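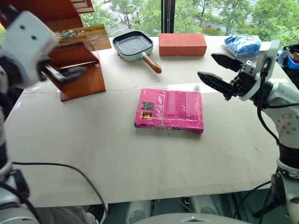 Left gripper loses hold of film-wrapped items part way through the lift. The fault shows up on the bench in the window bay, two-arm station, and only on the left side. The job is to pick an item from the table and set it on the small wooden shelf at the left. The item that gives the most trouble is the pink paperback in its clear plastic, lying in the middle of the table with its long side running left to right. The grill pan and the brick at the back are part of the same set and neither has given a fault. Opened by Sunita Dubey, Skornside site. Priority: normal, raised to high after the second entry below.

Reported behaviour

The left arm goes to the item, closes, reports a good grip and starts to lift. Part way up the item slides out between the fingers and drops flat on the table. The controller carries on as if it still has hold of it and finishes the whole move to the shelf with nothing in the gripper. No error is raised and the run is logged as a success. The operator only finds out by looking.

The right arm, given the same item and the same force setting, holds it and places it.

Controller is the Jiang unit supplied with the station. Gripper software is the Rolinance package, no changes to it since it was installed in May. Fingers on both sides are the standard ones with textured pads.

Log

Entry 1. Restarted the controller and re-homed both arms. Ran the paperback on the left. Dropped on the first try. Ran it again and it held. Ran it a third time and it dropped. Not a clean fault, then, which makes it harder to chase.

Entry 2. During a re-run the left arm dropped the brick test piece's replacement weight, 1,240 g, close to the front edge of the table. It stayed on the table but it would not have taken much for it to go over. Stopped work on that side. Nothing over the weight of the paperback is to be lifted on the left until this ticket is closed. The stop button was tested afterwards and works from both positions.

Entry 3. Wiped the pads on both sides with a dry cloth. No change. Wiped with the cleaner from the kit, left to dry, no change. Pads on the left look more worn than the right when you get a torch on them, mostly at the tips. Sent close-ups to Grudberg support.

Entry 4. Reply from Grudberg. They asked for the cycle count. Left gripper is past 4,000 closes on the current pads, right gripper is well under that as it was refitted after the cable job. They say worn pads would explain poor hold on slippery film but would not explain the controller reporting a good grip. They want both looked at separately. Agreed.

Entry 5. Checked the force setting. Both sides are set to 70 per cent on the screen. Put the hand gauge between the fingers. The right side reads what it should. The left side reads low every time, and the reading drifts down the longer it is held. So the screen figure for the left cannot be trusted at the moment.

Entry 6. Swapped the gripper cables left to right at the controller end only. Fault stayed with the left gripper. That clears the controller channel. Swapped them back and re-did the cable ties. Please do not leave the loop on the left hanging over the table edge when you do this, it can catch when the arm comes down low.

Entry 7. Took the left fingers off. One of the 2 screws holding the upper finger was loose, a good half turn. Tightened it and refitted. Gauge reading came up most of the way and the drift has nearly gone. Paperback now holds on most runs but still slips when the fingers close on a place where the plastic is bunched.

Entry 8. Found the setting for the false success. The grip check in the Rolinance package looks at finger position once, at the moment of closing, and not again. There is a second option, 'check during move', which was off for both arms. Turned it on for both. Dropped an item on purpose by opening the fingers by hand control half way up. The arm stopped and raised an error as it should. Did the same on the right, same result.

Entry 9. New pads ordered for the left through Grudberg. Part in stock, no delivery date given yet.

Status as of 7 December 2019

Open. Loose screw fixed, grip check fixed, pads still to be fitted. The weight limit on the left stays in place until then. Runs logged as a success on the left arm before entry 8 should be treated as doubtful – if you used any of them, check the video before you rely on the result.

To do: fit pads, repeat gauge test on both sides, add the finger screws to the monthly check sheet.

S. Dubey

3 comments
0 shares

Related tickets
Right gripper refit after cable damage
Left arm slow to home from cold start
Stop button label worn, window bay
Request: spare finger sets for Skornside
Jiang controller clock runs fast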